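Ticket 457 - Left gripper pose drops out during hand demos
Project: Terneck
Opened by: Nisha Kushwaha
Assigned to: Marjorie Hollis
Status: Open, fix under test
Opened: 27/12/2022

Problem
Left gripper track goes missing for up to 15 frames when the wrist rolls outward. Right gripper track is clean in the same demos. Replay on the arm shows a jump at each gap. Seen in 8 demos of the desk pickup task.

Checked so far
Recalibrated the head camera. No change.
Swapped left and right marker cubes and updated the IDs. Fault stayed on the left side, so the cube print is fine.
Fixed exposure in place of auto. Gaps got shorter but did not go away.

Marjorie Hollis
Demo 248 is the clearest case. Left hand has the spray bottle, right hand is open and waiting. Please rerun with the same grip and a slower roll.
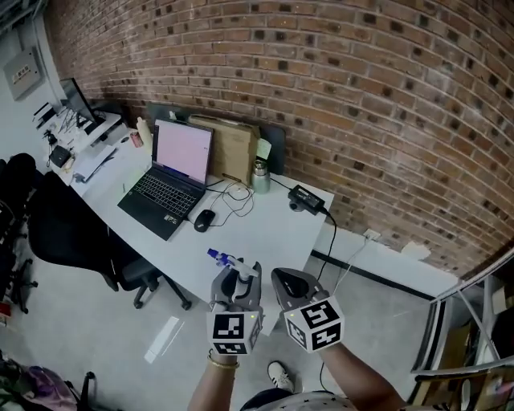
The solver drops the pose when only one cube face passes the corner check. I lowered the limit on the Dobson branch and will hold the last good pose across short gaps - anything longer gets flagged and the demo is left out of training.

Nisha Kushwaha
Branch pulled. Will rerun the set and attach the logs.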